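About Us

Hi, and thanks for clicking through to the page most people skip. I run Bultard, a small outfit that teaches robots everyday chores by showing them. There are four of us, we work out of the ground floor of an old brick building on Chukwu Street, and if you call the number at the bottom of the site you'll get one of us, probably with a hand still wrapped around a controller.

The building went up in 1868 and has been a seed store, a print shop and (for one very short year) a roller rink. I mention it mainly for visitors: the front step is higher than you think, the bell sticks, and the radiators bang all winter. We love it anyway!

How we got going

I used to program robots the long way. You'd type in a point, run the arm to the point, find out it was a finger's width too far left, type it in again, and do that until it was dark out. For a machine that picks up the same bracket all day, fine. But I kept getting calls from people who wanted something messier — put these away, sort those, clear that — and every time the objects changed shape or landed in a different spot, my lovely list of points was junk.

So one November I took hold of the arm and moved it through the job myself while it recorded. It was a clumsy little demonstration, picking up a cup and setting it down again, and I grinned like a kid the whole way through. That was the start of Bultard. I rented the room that winter, bought a second-hand kettle before I bought a desk, and started asking friends to come and work with me.

What we do all day

We do two kinds of teaching here. The first is by hand: you put the arm in its easy mode, take hold of it near the wrist and lead it through the motion. It's great for big sweeping moves, and it's the one we start new people on, because your body already knows how to reach for things. The trouble is that your own arms get in the way of the cameras, and a tired person starts to shove.

The second is remote control. You sit off to one side with a controller, the robot follows your hand, and every move is saved along with what the cameras saw. Most of our work is done this way now. It takes a while to get the feel of it (I knocked over a lot of cups my first month), but a good operator can make an arm look almost polite.

One recording of one task, start to finish, is what we call a demo. For a new task we usually aim for 200 of them before we train anything. Between demos we move everything. The plate goes somewhere else, the banana gets turned around, the strawberries swap ends. If you leave the table the same every time, the robot learns the table and you've wasted your week.

We're fussy about demos, too. If I hesitate halfway to a plate because I'm thinking about lunch, the robot will happily learn to hesitate halfway to a plate. We watch the recordings back and throw out the dithering ones, mine included, and then somebody has to sit down and do them over.

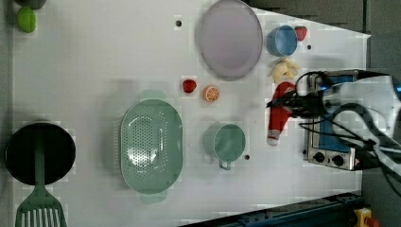
The kitchen table, set out with a pan, cups and toy food for the arm to work with.

People ask why so much of our stuff comes from the toy aisle. Well, a real banana lasts a few days in a warm room and then you have a different banana. Toy fruit stays the same from one month to the next, and it doesn't leave juice on the gripper. Soft toys are in the mix for another reason: a plush body squashes and sags when you grab it, so an operator has to think about where to take hold. A colander is tricky in its own way, wide and light with not much to grip, and a flat plate is honestly the meanest thing on the list. I've seen grown adults mutter at a plate for an entire afternoon.

Who we work with

Our first paying project was Barico, which is a shared kitchen that wanted help with the dull end of the day: getting cups, bowls and utensils back where they belong. We spent a long stretch just watching their staff put things away before we recorded a single demo. Everyone had their own way of doing it, and two of them disagreed quite strongly about where spatulas live. We went with the drawer by the stove. I stand by it.

Danum is our own project, and the one I get most excited talking about. It's a set of lessons and practice tasks for folks who've never driven a robot before — you start with moving one soft thing from here to there, and work up to a full table. Schools and community colleges can book it for a half day, either at our place or theirs. Bring a class of people who cook, or sew, or fix bikes! They tend to be wonderful at this, better than I was, and it does them good to hear that what their hands know is worth recording.

We also take on short jobs. If you've got a task and you're wondering whether a robot could be shown how to do it, send us a phone video of a person doing it at normal speed, with the objects you really use. I'll write back with a plain answer, and sometimes the plain answer is no. Threading needles, for now, is a no.

How we like to work

Operators here swap out often. Driving an arm well takes a lot of attention, and after a long run your hands get sloppy even when you feel fine, so we break, have tea, and somebody else takes the chair. Everyone who joins us learns where the stop buttons are before they learn anything else, and they press one on their first morning just to know what it feels like. I'd much rather lose a demo than have someone wonder whether they're allowed to hit it.

We keep the person who knows the job in the room. If we're teaching something from your kitchen or your stockroom, we'll want one of your people at the controls for at least part of the time. They'll do little things they don't even notice, like tipping a cup to clear a rim, and those little things are usually what was missing from our version.

Come and have a go

We open the doors one evening a month, from 6:30 p.m. until people drift off. There's no charge and you don't need to know a thing about robots. You'll get a turn driving the arm, and we're collecting visitor demos for Danum as we go: the goal for this season is 200, all from first-timers. Kids are welcome with a grown-up. Closed shoes, please, and long hair tied back.

Street parking is easiest on the Chukwu Street side after five. Ring the bell, give it a good hard push, and if we don't come right away, knock on the window.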